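Walk-through checklist, Bilham House galleries, 2 October 2019

I did the rounds this morning before opening, with Melati Osman holding the ladder and the flashlight (thank you, Melati!). My comments are under each item, so skip to the ones marked "fix" if you're in a hurry.

- [x] **Front hall, floor and mats.** Fine. The mat by the coat rack curls at one corner, but I taped it down.
- [x] **Emergency lights.** All came on when I hit the test button. The one over the Sitompul bronzes takes a second to wake up, so I'd like it looked at before April.
- [ ] **Picture hooks, upstairs. Fix.** No. 119, the big harbor view, has a loose left hook. I could wiggle it with one finger, which made me feel a bit sick!
- [x] **Fire extinguishers.** Tags are current, pins are in. Someone had hung a tote bag on the one near the print room. Please don't.

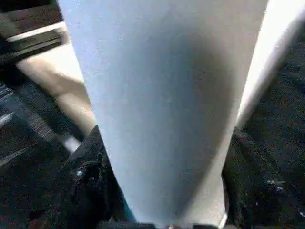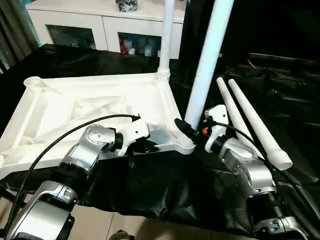
**Can we leave no. 119 on the wall until the hook is replaced?**
Take it down today and store it face-in on the padded rack, with the rack strap fastened.

- [ ] **Humidity, print room. Fix.** The dial read 2 points over our limit. I emptied the dehumidifier and I'll check again after lunch.
- [x] **Glass cases.** Locks all catch. The key for case 282 sticks, so turn it gently and lift a little as you go.
- [x] **Back stairs.** Handrail is solid now that Cauã Coutinho has tightened it. I leaned on it pretty hard, and it didn't budge.
- [ ] **Visitor benches.** Three are good. The long one in the Hullness room rocks, and I've turned it to the wall with a note on it.

Cauã, can you bring the longer screws when you come for the hook? The short ones in the drawer are no use in that plaster.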